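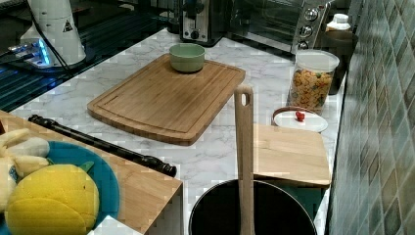
Handout 4: Getting There (Trains, Buses and the Awkward Bits Between)

Okay, so last time we talked about picking a destination, and I promised we'd get to the part everybody skips. This one is short. Bring it with you in May, when we do the planning session, and scribble all over it.

Our practice trip is the one from Mavonden to Tovov, 395 miles overland. I've done it both ways, once by night train and once by a chain of buses that I would not wish on you (the second bus had no heat and a very loud radio).

What to work out first

Start with the arrival time and go backwards. I know, I know, it feels upside down! But if the guesthouse desk in Tovov closes at 10 p.m., that one fact decides which train you can take, and then which connection, and then what time you're dragging a suitcase down your front steps. Write the times in a column and put the waiting time next to each one.

Anything under 30 minutes between two different stations gets a big circle from me. Same station, same platform, fine, I'll risk it.

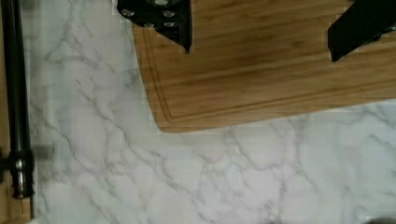

Booking in pieces or all at once

A through ticket usually costs more, and I usually buy it anyway. If the first train is late, find out whether the company will put you on the next one. With separate tickets you may be buying that last leg again, at the walk-up price, while tired and hungry. Check the rules on your own ticket, though, they vary a lot.

For our practice trip, use the Grokard timetable sheet from the folder. The Namboodiri bus line is on the back. Your pretend budget is $500 for the round trip, including food on the way, and I want to see at least 5 legs written out in full with the walking parts included. People always forget the walking parts!
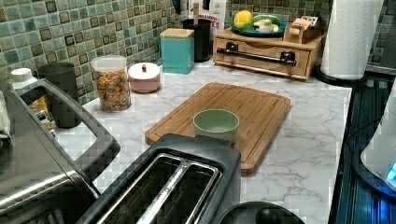
How early should I get to the station for a night train?

I aim for 45 minutes before departure. That leaves time to find the right platform, buy water and a sandwich, and get your bag stowed before the corridor fills up with everybody else's.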